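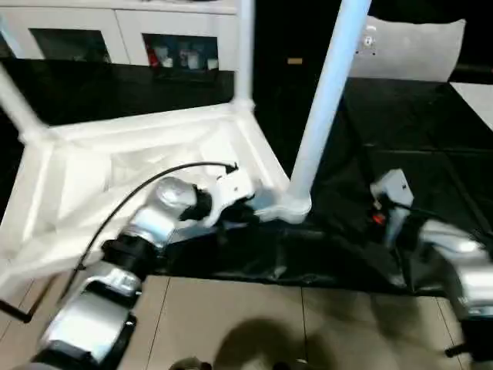 Unit 4: What the rules cover, and what they leave to you

Read this before the bench session. Bring the Jilberg cell sheet with your own notes on it.

Most of you came in from Hartmut Vogler's module believing that a cell with a signed risk assessment is a safe cell. I would like you to drop that belief by December. The Indine assessment ran to 113 lines, and I could find very few that mentioned the workpiece. It covers the arms, the fence and the stop button. Light plastic furniture with legs sticking out gets one word, "part."

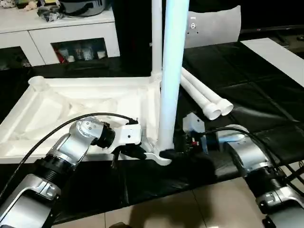
A part can tip, spring back, or carry a gripper's force to a place where a hand is resting. So rule one in this course: assess the arms and the part together, in every pose you plan to use. Two arms on one part count as one hazard. Bastian Sauerland disagrees with me on this and you should read his objection in the reader.

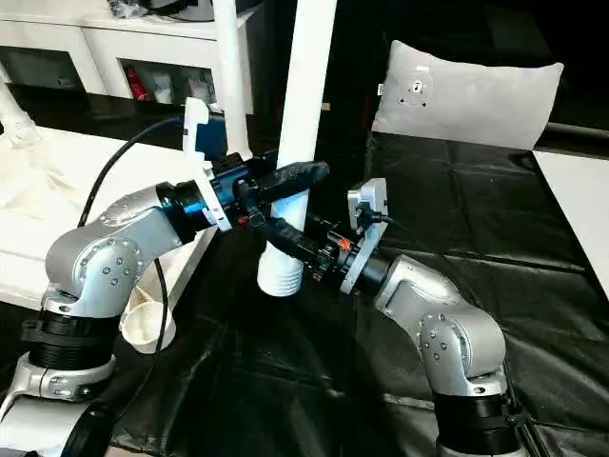 Reading time: 4 minutes

Rule two concerns grip force. The vendor's limit is measured on a test block. Pipe is round and often smooth, and a limit taken on a flat block tells you very little about it. Measure on your own stock. Write down the pad, the pipe and the date. "Set to default" is not an entry, and I will hand it back.

Rule three: cables. Trace each one through the full reach of its arm, with the power off, before the first run. Stüber's checklist says "cables secured," with a box to tick. Secured to what, and in which pose?
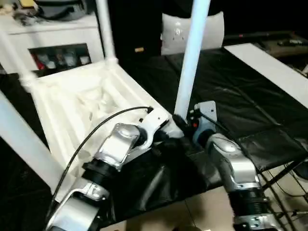
Detlef Hellwig likes to quote 2,565 cycles at Jernitz without a stop. Ask him how many different parts were run. A long clean count on a single part is weak evidence for the next one, and I doubt the log recorded near misses at all.

For next time: pick one line from the Indine assessment and write down what you would need to see before you believed it. One page. Cordier's chapter, from page 156, may help, though he trusts checklists more than I do.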